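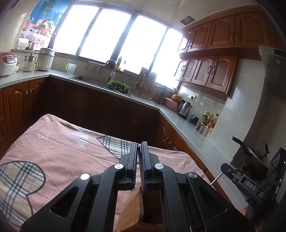 I went to the Stemov open house in Nollorport to find out whether anyone doing home data collection follows written rules, or whether "best practice" is still something people say on a slide. The invitation promised a tour, a talk on the new Cirau guidelines, and lunch. Lunch was fine. The guidelines run to 20 pages, and I read them on the train so I'd know what to look for. Page one says work should happen in a real household setting, and on that they have a case: there were greens in the sink, a rice cooker on the corner of the counter, and a pink cloth with plaid hearts under the hand-held grippers. I have seen plenty of "kitchens" at these events with one fake apple in them, so fair enough.

My trouble starts on page two.

## What the rules say

Cirau asks for 3 things before a session: a written task, a check of the work area, and a named person who can call a stop. Somtochukwu Etim, who led our tour, had the first two on a clipboard. When I asked who could call a stop, she said "any of us." I've worked in plants where that was the answer, and it meant the most junior person was supposed to interrupt the most senior one. She took the point and wrote it down, but the guidelines have been out since November.

The section on kitchens is better than I expected. Knives are to be put away or kept out of reach of the task. Heat sources stay off unless the task calls for them. Cords and kettles get their own line.
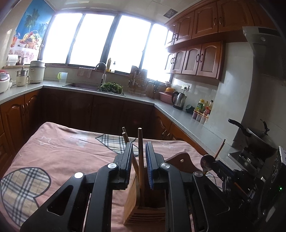

But "out of reach" has no distance attached. I asked Tatsuya Ueda, who gave the talk and helped draft the text, why there was no number. He said homes vary too much. Homes do vary, and so do factories, and we still manage to paint lines on the floor. If two auditors can walk into the same kitchen and disagree about whether the knife block passes, you have a suggestion with a page number on it.

He was more convincing on records. Each operator is meant to log failed grasps along with good ones, and the logs are kept for 72 months. I asked to see a log with failures in it. They showed me one, which is more than Fiore did when I visited them. It was messy and had coffee on it, and I trusted it more than anything in the talk.

## Small items

The part about utensils is oddly detailed. Long thin objects get their own paragraph: chopsticks and spoons should be upright in a holder, and the holder should be gripped by its body, with hands clear of anything sticking up. Somebody must have been poked. 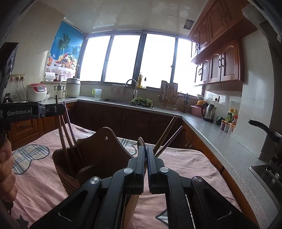
*Two grippers at the table, one with the jaws at the back of the utensil caddy.*

Ueda called this "the boring paragraph" and seemed a little embarrassed by it. I'd keep it and throw out the four pages on values. It tells a person where to put their hands, and a new hire could follow it on the first day.

Questions I asked that didn't get an answer:

- Who checks that the checks were done?
- Does a household get a copy of the rules before it agrees?
- What happens to a session that broke one of them? Is the data thrown out or kept?

On the last one I was told a revised draft is coming. I was given no date for it. Etim has offered to send me the draft, and I'll post my notes if it arrives.

Parking at Stemov is bad, by the way. Take the 4 bus and get off one stop early.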